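Search this site Search Go

Color Names Do Not Belong in a Paint Specification

May 21, 2025
By Genji Higuchi

A color name is a sales tool. It has no tolerance, no measuring condition and no revision history. Building owners still write names into maintenance specifications, and the contractors who bid on them still accept the names without comment. I think the practice should end, and the fix costs very little.

Take the repainting of the Penrose parking structure last November. The specification called for stair doors in "harbor green, satin." The original coating came from Gurnetti, which had dropped the name from its card. The contractor bought a harbor green from Zistmont. Both products were green and both were satin. Under the stairwell lamps they looked close enough to pass. In daylight the new doors were plainly bluer than the old frames, and 30 doors had to be done again.

The contractor was blamed, and I don't think that was fair. The document gave him two words and he satisfied both of them.

A usable color requirement has four parts: a set of coordinates in a stated color space, the illuminant and observer angle, the instrument geometry, and the largest permitted difference from the target. All of it fits on one line. The formula used to compute the difference must be stated too, as two common formulas can give quite different numbers for the same pair of samples. Gloss goes on a separate line with its own angle and range.
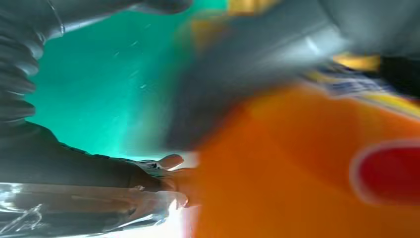
Teal surface, deeper green toward the top and brighter aqua near the lower edge.

The usual objection is cost. A portable spectrophotometer good enough for maintenance work can be had for about $2,000, and it can be rented for much less. A small owner doesn't need to buy one. The supplier can be required to submit readings with the drawdown card, and the owner can have a single card checked by a lab.

The second objection is that people see color with their eyes, so the eye should decide. I accept half of this. Visual approval should stay as the last step, done on a dry sample, at the site, at the hour when the building is busiest. It works poorly as the only step. Two people looking at a chip in an office will agree on something, and neither can reproduce the conditions a year later.

There is also the matter of aging. A coating that has been outside for ten years is no longer the color on any card. The specification should say whether new work is to match the original target or the surface as it stands. Stistetti's maintenance template, which runs to 292 clauses, never raises the question. I would trade a dozen of its clauses on ladder storage for one sentence on this.

Keep the name if the tenants like it. Put it in parentheses after the numbers.

Related
Reading a Gloss Meter at 60 Degrees
Touch-Up or Full Panel?
What the Drawdown Card Leaves Out
Sealants: When to Cut and Replace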